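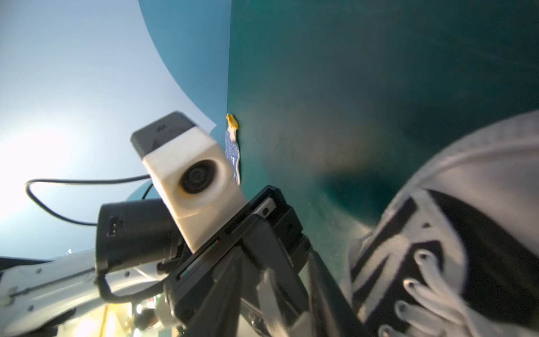 Blue-and-white print against the teal, with a yellow-orange tip.

Gullum No-Tie Laces, two months in

Gullum says its elastic laces will "end the knot." I've heard that before, from Trummer, whose plastic clips cracked by August. I put these in two pairs and wore them for over 9 weeks.

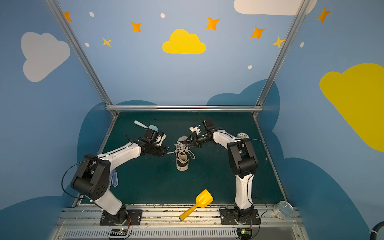 Threading took longer than the box claims. The elastic is stiff and the tips are too fat for small eyelets. A plain white lace like the one in the black-and-white canvas sneaker still goes through faster and costs next to nothing. Gullum wants four times what I pay at the drugstore.

On the walk to work they're fine. On stairs my heel slips, and pulling them tighter 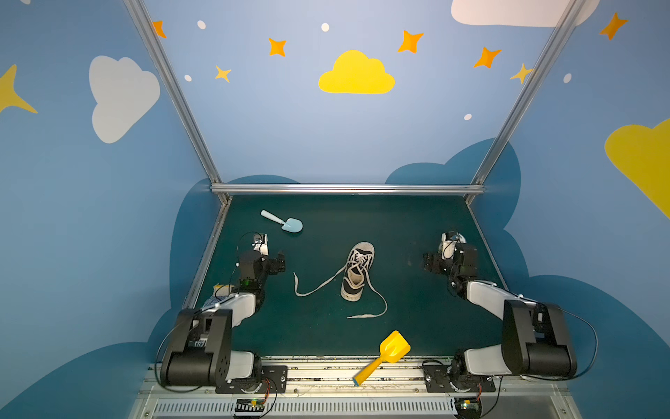 only moves the pinch to the top of my foot. The lock held on one pair and crept loose on the other. Maybe kids would get more out of them. I went back to cotton.

Rating: 2 out of 5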